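Retail Store Openings - Handout 5: Choosing the Site and Planning the First Eight Weeks
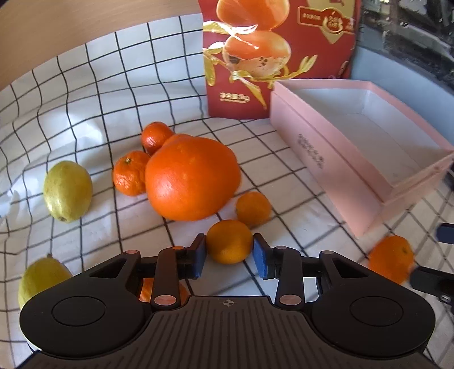
Napaporn Bunnag
Course instructor, Retail Operations II
Updated 23 June 2026

Reading for this session: the Bedico case, sections 2 and 3. Bring the floor plan from Handout 4.

1. Where we left off

Last time we looked at how Bedico, a maker of silver and enamel jewelry, sold only through department store counters. The company now wants its own store. It has two offers on the table, one at the Intarasuk mall and one at street level on the Fasingate block.

2. The two sites

Intarasuk: 1,096 square feet on the second level, next to the escalators. Base rent plus a share of sales above a set amount. The mall sets the opening hours and must approve the storefront design.

Fasingate: a larger unit with a basement stockroom. Flat rent, longer lease, no shared marketing fund. The tenant pays for the front windows and the sign.

Foot traffic at Intarasuk is over 4,000 people on a normal day. Foot traffic is a weak number by itself. What you want is the share of people who stop, the share who come in, and the share who buy. Go back to the formula in Handout 2 and work it through for both sites before class.

3. Fixtures and layout

Jewelry stores use a lot of locked cases, and locked cases need staff. Every case a customer can't open adds to the wait at busy times. Bedico's first plan had 111 pieces on display, all behind glass. The revised plan by Zomus, the fit-out contractor, moves the lower-priced rings to an open tray near the register.

Points to check on any plan:
- Can one person at the register see the door?
- Where does a customer sit for a fitting or a repair drop-off?
- Is there a mirror within reach of each case?
- Where do deliveries come in during opening hours?

4. Staffing

Hire the store manager before the fit-out starts. Sales staff can start training two weeks before opening, one week at an existing counter and one in the new store. Don't schedule the opening party on the first day of trading - run a quiet opening first and fix the card terminals.

5. Assignment

Pick one site and defend it in two pages. Include a staffing table for the first 8 weeks and a simple sales forecast. State your assumptions. Due the first week of July.

Kamol Bunnag will run the review session and has copies of both leases. Questions about the forecast template go to him.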